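Skinemell Toy and Puzzle Library
Minutes of the general meeting, 1/4/26

Present: Rosario Martinelli (chair), Mirko Sala, Ornella Fontana, Begoña Ortuño, Gaetano Ruggiero (minutes)
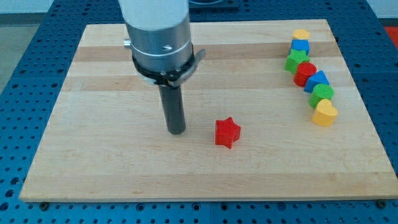 Mirko Sala asked that the wooden blocks be taken first on the agenda, as he had to leave early and most of the questions about them were his. Agreed.

1. Minutes of the last meeting

Read and accepted with one change. Under "Shelving," the word "returned" should read "reordered." Gaetano to correct the file copy.

2. Wooden blocks and shape sets

Mirko reported on the shape sets that go out to families and to the Kurnow playgroup. The stars are still the shape that gets asked for most. They are also the shape that goes missing most. He thinks this is because they stand up by themselves and children carry them off to use in other games. Ornella said her own view was that they fit in a coat pocket better than the arches do.

There was a long discussion about paint. Red is the color used for stars in the older sets, and Begoña wants to keep it that way so that a stray block can be matched to its set without going to the catalog. Mirko would like to let the color vary, which would make replacements easier to find. Rosario pointed out that the catalog cards for the older sets all say "red star," and that changing them would mean redoing the cards. Decided to keep stars red in the older sets. New sets may use any color as long as the card says which.

Begoña raised the question of points. A thick star has five places where the paint can wear through, and the borrowers' checklist only says "check for damage." She proposed adding a line that reads "Run a thumb over each point and note rough spots." Agreed. Ornella to add the line before the lists are printed again.

Gaetano asked what happens to a block with a rough point. At present it goes in the repair tin and stays there. Mirko will go through the tin, sand what can be sanded, and bring the rest to the next meeting for a decision.

3. Cutting boards as play surfaces

Ornella has been trying plain wooden cutting boards as a base for the block sets at the sit-down sessions. The idea came from the Skerkuvdale branch. A board gives each child a space of their own, and blocks stand better on it than on the play mats, which are soft. Pale boards are best in her opinion, as the colored shapes show up well against them. She would not use anything with a deep groove around the edge, because small pieces catch in it.

Begoña asked about cleaning. Ornella wipes them with a damp cloth and stands them on edge to dry. They should not go in the sink. Rosario asked that this be written on a card and kept with the boards.

Mirko asked about weight. The butcher-block kind is heavy for a small child to lift, and he does not want them stacked where children can reach. Agreed that boards are put out and put away by adults only, and are kept on the bottom shelf in the back room.

Rosario then asked whether the boards should be lent out with the sets. Views were mixed. Gaetano was against, on the grounds that they would come back with knife marks. Begoña was in favor for the Kurnow playgroup only. Put to a vote: 3 for lending to playgroups, the rest against. Carried. Boards will not be lent to individual families for now.

Ornella has asked Anghel for a price on more boards. Rosario set a limit of 50 dollars for the whole order. If the quote is higher than that it comes back to the meeting.

Mirko Sala left at this point.

4. Late returns

Nearly 30 items are overdue, most of them puzzles. Gaetano has sent one reminder to everyone on the list and had a few replies. Two families have moved away and have offered to mail their puzzles back. Rosario said the library should pay the postage. Agreed.

Begoña asked if the loan period could be made longer over the summer. Several people find it hard to get in when school is out. Gaetano thought a longer period would just move the problem to September. Left open. Begoña to write up how it might work and circulate it.

5. Labels

The stick-on labels on the puzzle boxes are peeling. Ornella tried two kinds of clear tape over the top and neither lasted the month. Gaetano suggested writing the number straight on the box in marker, on the short side, so it can be read on the shelf. Begoña did not like the look of it but agreed it would hold. To be tried on one shelf first, starting with the floor puzzles.

Loose blocks are not to be labeled. A number is stamped on the bag and on the card, and that is enough.

6. Open morning

Rosario has the hall confirmed. There is room for 20 chairs along the wall with the tables in the middle. Ornella asked for fewer chairs and more floor. Rosario will set out half and leave the others stacked.

Tables will be as follows. Shape sets and boards nearest the door, jigsaws by the window, building bricks on the floor mats at the far end. Begoña will take the shape table for the first hour and Ornella for the second. Gaetano will be at the desk with the membership forms.

There was a question about tea. Last time the urn was on the same table as the jigsaws and a puzzle was ruined. The urn will go in the kitchen and the hatch will be left open.

7. Any other business

Begoña has been offered a box of mixed wooden shapes by a neighbor who is clearing out a garage. She has not looked through it yet. Rosario asked her to check the paint and leave behind anything that is flaking. Whatever is sound can go toward filling the gaps in the older sets, stars especially.

Ornella asked who has the key to the back cupboard. Gaetano has it and will hang it on the hook.

Gaetano asked that people bring back the blue bags, as there are none left in the drawer.

Actions

Gaetano: correct the last minutes; pay postage on the two mailed returns; marker trial on floor puzzles; key to the hook.
Mirko: go through the repair tin.
Ornella: new line on the borrowers' checklist; cleaning card for the boards; follow up the quote.
Begoña: summer loan note; sort the donated box.
Rosario: chairs and tables for the open morning.

Next meeting to be held after the open morning, in the back room as usual. Rosario will send the date.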